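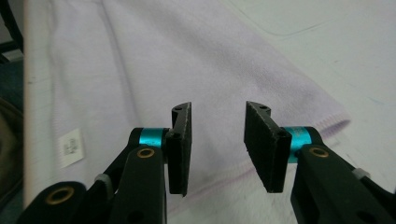
Towels become stiff after we moved – is it the water or the machine?

Posted by Agustina Salinas in Laundry and Linen
Viewed 2,149 times

Good evening to all. In the month of December we moved from an apartment in the center to a small house outside of the town. We brought with us the same towels, the same detergent (Bisier, the liquid one) and also the same washing machine. In the old apartment the towels were soft during years. Now after two months they are stiff, and they do not take the water from the skin so well as before. My daughter says it is like to dry the face with cardboard.

I have one lavender towel that I bought after the move, and it has become stiff also, so I think it is not a problem of age. I wash at 40 degrees with a full drum, and I use softener every time, a full cap. I dry them inside, on a rack in the bedroom, as it rains a lot in this season.

I would like to know if I must buy a water filter. The seller of Aravena offered me one, but it is expensive and he wanted my answer the same afternoon, which I did not like. Thank you in advance for your patience with my English.

Hipólito Sosa
Marked as helpful by 172 readers

Dear Agustina, please do not buy the filter yet. First look inside your kettle. If there is a white crust, you have hard water, and then your detergent needs a bigger dose than in the old place. On the back of the bottle there is normally a small table with soft, medium and hard water. Many people never read it, and I was one of them.

The second thing is the softener. It leaves a thin layer on the cotton, and with time this layer stops the towel from drinking the water. I would do the following:

Wash the towels one time at 60 degrees, if the label permits it, with the detergent and no softener.
Fill the drum only to two thirds. Towels need space to be rinsed well.
Add one extra rinse at the end.
When you take them out, shake each one strongly, two or three times, before you hang it.

With the colored ones be careful the first time at 60. I would wash the lavender one separately, or stay at 40 and repeat the wash.

For me it needed three washes until I noticed a difference. The air in the bedroom is also a part of it – a towel that dries slowly without any wind becomes hard even with good water. If you have a dryer, 10 minutes at the end is enough to lift the loops again.

Lorena Sepúlveda

Vinegar! Half a cup in the softener drawer. I do it always and my towels are good.

Wenceslao Cisternas

I agree with Hipólito about the dose. About the vinegar I am less sure. My machine is a Skiker, and the manual says to not use vinegar often, for the rubber parts. Once in a while is maybe fine, but never together with bleach, please, this is dangerous.

One more question for Agustina: how old is the hose of your machine, and did you clean the small filter where the water enters? After a move there is often sand in it. Mine was half closed and the rinse was very weak. You close the tap, unscrew the hose and take the filter out with pliers.

Agustina Salinas

Thank you to all of you. The kettle is white inside, so it is hard water. I will read the table on the bottle and leave the softener. The hose is from the old apartment, I will look at the filter when my husband is home to move the machine.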